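Grovus Kitchen Notes
@grovuskitchen
Sep 15, 2018

Thread on small-kitchen breakfast setups. One table, one tray, one toaster, one electric pot. Notes on layout, then on clearing up. 1/17

Start with the surface. A mat over the whole tabletop does more than a set of placemats. Crumbs stay on one sheet, the tray doesn't slide, and the pot feet don't mark the finish. Buy it larger than you think and trim it. 2/17

Mat color matters a little. Brown hides tea. It does not hide flour. If you bake more than you pour, go lighter. 3/17

Pot on the left, toaster on the right, tray between them. That is for a right-handed cook with the outlet strip along the back. Mirror it if yours is different. Keep both cords behind the appliances and off the front half of the table. 4/17

A toaster needs clear air above the slots. Don't put it under a shelf. Mine sat under one until August, and the underside of the shelf went the color of weak coffee. 5/17

Electric pots: check the wattage before you share a strip with anything. My small one draws 700 on high and 200 on low. The toaster draws more than the pot does. I run them one after the other, pot first, and let the lid hold the heat while the bread goes in. 6/17

Glass lids are worth having. You can see whether the water is moving without lifting the lid and losing the steam. A metal rim keeps the edge from chipping in the sink. The knob on mine loosens every couple of months. One screw, from the inside. 7/17
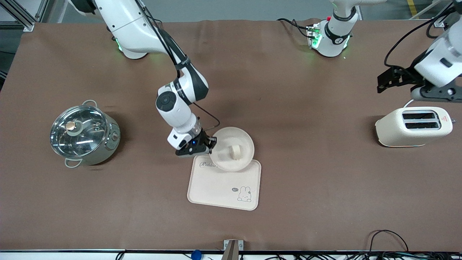
Plates next. A rimmed plate is easier to pick up off a flat surface than a coupe plate. The rim gives you something to pinch. With a coupe you have to slide it to the table edge or get a fingernail under it. 8/17

Check the plate against the tray before buying either. Measure the flat floor of the tray, inside the raised rim. The outside dimension on the label is no use. A plate that rides up on the rim will rock, and whatever is on it will roll. 9/17

My tray from Plastby measures 9 inches across the floor on the short side. The first plates I ordered were bigger than that and went back. The replacements sit flat with room for a spoon. 10/17

Rolls roll. If you serve small round bread on a flat plate, set the plate on the tray first and add the bread second. Carrying a loaded plate over to the tray works too, as long as you keep it level until the base is down. 11/17

Plastic trays with printed designs: hand wash, soft sponge, no scouring powder. The print goes before the plastic does. Lettering in the corners tends to outlast anything in the middle, where the plates scrape. 12/17

Clearing order, for anyone who asked after the last thread. Food off the plate. Plate off the tray. Tray to the sink. Then unplug the toaster, let it cool, and empty the crumb drawer over the mat. Pot last, it needs the longest to cool. 13/17

Fold the mat toward the center from all sides, carry it to the trash, and shake. Wipe both faces with a damp cloth. Don't roll it up damp. I did that once and threw the mat out a week later. 14/17

Pot body: brushed steel shows streaks if you wipe across the grain. Wipe along it. Keep water away from the control dial and don't submerge any pot with the electrics in the base. I use a wrung-out cloth and dry it right after. 15/17

Storage. The pot goes on the low shelf with the lid upside down, so the knob points into the pot and something flat can go on top. Tray upright in the gap beside the fridge. The toaster stays out. Birent makes a narrow rack that takes trays and cutting boards together, $19 when I bought mine. The feet are slippery on tile, so add rubber pads. 16/17

Corrections from replies. The Mwaipopo mat does come in a second size, I had an old listing. And yes, you can toast rolls in a slot toaster if you halve them first and the slots are wide enough. Low setting, cut side toward the element if yours only heats one face properly. Soup pot thread next, when I've finished testing lids. 17/17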